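The Floor Beneath the Work

Wood surfaces in shared buildings are expected to last for decades. The way they are chosen, laid and looked after determines whether they do.

By the Lilach Quarterly editorial staff
11 Jul 2023

When the old grain exchange in Tustell was converted to shared workrooms, the largest single item in the interior budget was wood. The building now holds ten workrooms, a reading hall, two kitchens and a long corridor that joins them, and nearly every surface a visitor touches or walks on is made of it. The decision was debated at length. Sheet flooring would have cost less at the outset, and stone was already present in the entrance. Wood was selected on the strength of its service life and the fact that it can be repaired in place.

Four years after the doors opened, the Lilach Trust, which manages the exchange, has published its first full account of how those surfaces have performed. The account is of interest well beyond Tustell. Many towns are now returning old commercial buildings to daily use, and the people responsible for them face the same choices with little practical guidance.

Choosing the material

Wood moves. A board takes in moisture from humid air and swells across its width; in dry air it gives that moisture up and shrinks. Movement along the length of a board is very small by comparison. Every sound method of laying a floor or building a tabletop is an arrangement for letting this movement happen without damage.

The trust's advisers, the joinery firm Szczepańska, recommended that all timber be stored inside the building before any of it was cut. The boards were stacked with narrow spacers between the layers so that air could reach each face, and the heating was run at the level planned for ordinary use. The delay was unpopular with the tenants who had hoped to move in early. The firm held to it, and the record suggests that the firm was right. In the rooms where the waiting period was observed in full, the joints have stayed even through four winters. In the east corridor, where the schedule was shortened, gaps opened in the first December and have never fully closed.

The cut of the board matters as well. Timber sawn so that the growth rings stand nearly upright to the face moves less and wears more evenly. It also costs more, as the method produces fewer usable boards from each log. The trust used it in the reading hall and the entrance passage, where foot traffic is heaviest, and accepted ordinary flat-sawn boards elsewhere.

Laying and joining

A wide surface made from separate boards depends on its joints. In the reading hall the boards are tongued and grooved and fastened through the tongue, so that no nail shows on the face. A margin was left along every wall and covered by the baseboard. Visitors rarely notice this margin, but without it a floor that swells in a wet summer has nowhere to go and will lift in the middle of the room.

Tabletops present a related problem. A top fixed rigidly to its frame will eventually split. The tables at the exchange are held by slotted metal clips, which grip the top firmly while allowing it to shift across the grain. The same principle was known to cabinetmakers centuries ago, who achieved it with small wooden blocks. Szczepańska's joiners used both methods, keeping the blocks for the older tables that came with the building.

The finish

No subject occupied the planning meetings longer than the finish. Film finishes, such as lacquer and most floor varnishes, form a hard layer on top of the wood. They resist spills and need little attention for years, but when they do wear through, the usual remedy is to sand the whole area and begin again. Oil finishes soak into the surface. They mark more easily and must be renewed often, yet a worn patch can be treated by itself in an afternoon.

The trust chose a hard-wearing film for the kitchens and the corridor and an oil finish, supplied under the Halis name, for the workrooms and the reading hall. The two have now been compared under daily use. The kitchens look much as they did when they opened. The workrooms show their history more plainly: there are rings left by cups, paler patches near the south windows and a dull track between each door and the nearest desk. The yearly treatment evens out most of this. Staff report that tenants have become attached to the oiled rooms, and requests to transfer into them outnumber requests to leave.

Color was a separate matter. Oak darkens and yellows with age under most oils. The building's windows are small, and the trust wished to keep the rooms bright, so a lightly tinted oil was tested on offcuts placed on the window sills over one summer. The treated pieces stayed noticeably paler than the untreated ones. The test cost almost nothing and settled an argument that had run since the spring.
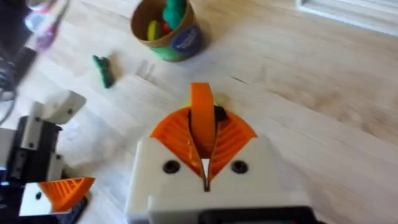

Pale oak-colored planks, with the grain running at a diagonal and only faint seams between the boards.

Daily care

The trust's account is most useful where it is most ordinary. Grit is the chief enemy of any wood surface. Carried in on shoes, it works as sandpaper under every step. Long mats were placed inside both street doors, and the cleaning contract specifies that they be lifted and swept beneath each evening. The reading hall is dry-mopped daily and damp-mopped once a week with a well-wrung cloth. Standing water is wiped up at once. Steam cleaners, which force moisture into the joints, are prohibited throughout the building.

Furniture legs are fitted with felt pads, and the pads are replaced twice a year. Worn pads collect grit and can do more harm than bare wood. Rubber-backed rugs are discouraged as well, as some of them react with the finish and leave a stain that cannot be cleaned away.

Humidity is checked in each room every Monday morning and written in a log kept at the front desk. The trust aims for a steady level and has found that sudden changes do more harm than a reading slightly outside the preferred range. When the boiler failed for two days in the second winter, the heat was brought back slowly. The tenants wore coats for most of a morning. No boards were lost.

Repair and its limits

A solid board can be sanded several times over its life, but each sanding removes material that cannot be put back. The trust therefore treats full sanding as a last resort. Dents are first raised with a damp cloth and a warm iron. Scratches are rubbed down along the grain by hand and oiled. Where a board is split, it is cut out and replaced from a reserve set aside when the building was fitted out. The reserve began at 200 boards, kept in a dry loft above the corridor, and the trust advises any similar project to hold back stock in the same way. Matching new timber to old is difficult even when the supplier and species are unchanged.

There are failures in the record too. An early attempt to patch the east corridor with filler was abandoned when the filler cracked and came away within a season -- a result the joiners had predicted. One kitchen counter was replaced after water entered at the sink cutout, where the end grain had been left unsealed. The replacement was sealed on all sides before it was fitted, and the same work was then carried out in the second kitchen.

The trust will next turn to the former sample room on the upper floor, which still has its original boards under a layer of later covering. A small area near the stairs has been opened for inspection. The timber is sound, though heavily stained, and the joiners propose to clean it, secure the loose ends and leave the marks of its earlier use in place. Work is expected to begin in December, when the room can be closed without disturbing the tenants below.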